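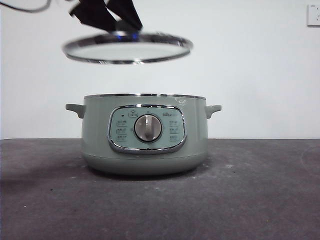 Tabletop Items, Sheet 2: Electric Pot and Pumpkin

Mnguni Object Library, Tisberg reading room
Compiled by Lizelle Tshabalala. Checked by Clifford Ross. Last revised March 15, 2025.

This sheet covers two items from the tabletop shelves. The full library holds 432 objects, listed by shelf and then by main color. Entries give the surface finish, the shape, and any notes on handling and storage. Click a thumbnail on the index page to return to the shelf listing.

Electric pot with glass lid
Body in muted sage green, matte finish, slightly wider at the middle and narrowing toward the base. Two short side handles in the same green. The opening has a thin silver-colored metal rim.

Control panel
Rounded rectangle on the front of the body, light mint green inside a chrome bezel. One large round dial, silver-gray, with a raised grip bar. The labels around the dial are small and should be read in person if the wording matters to a loan request.

Lid
Round, glass, with a polished stainless-steel rim around the full edge and a small knob at the center. The lid is logged with the pot under one shelf number and goes out with it. A lid returned alone is held at the desk until the pot comes back.

Background and surface
The reference setup for this shelf is a dark gray tabletop against a plain white wall. Matte green reads well against both. The lid is harder, as pale glass tends to pick up the white of the wall and only the rim stays distinct. Thandeka Ngcobo has asked for a darker backing card for glass items. The card is on order from Plarside.

Storage
Shelf 28, lower level. Lid stored upside down on the pot with a sheet of tissue between the rims. Cord coiled and placed inside the pot. Do not stack other items on the knob.

Pumpkin, small
Orange, ribbed, with a short green stem that leans to one side. Listed under decorative and play food. It was moved here from the seasonal shelf in March so that it can be borrowed all year.

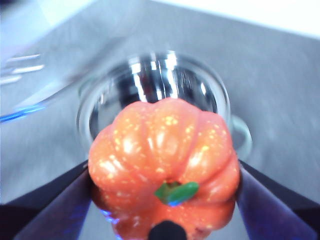 The lobes are plump, with shallow creases between them, and the orange turns redder in the creases. The surface is glossy and carries many tiny pale yellow speckles, more of them on the upper part than on the sides. The stem is a smooth, rounded nub. Borrowers who need an even, unspeckled orange should ask for the Drarnex set.

Lighting note
Gloss gives pale highlights along the top of each lobe. Use a soft light from one side if these are a problem. Do not apply dulling spray to library items.

Loan terms
Objects go out for one week. Each loan is limited to 300 dollars of total listed value. Wipe with a dry cloth before return. Damage to a finish, including scratches on the pot body, should be written on the return slip.

Corrections to this sheet go to Olesia Melnychuk at the Tisberg desk. Requests for added views go to Thulani Masilela, with the sheet number and item name.

Previous: Sheet 1, Bowls and Trays
Next: Sheet 3, Cups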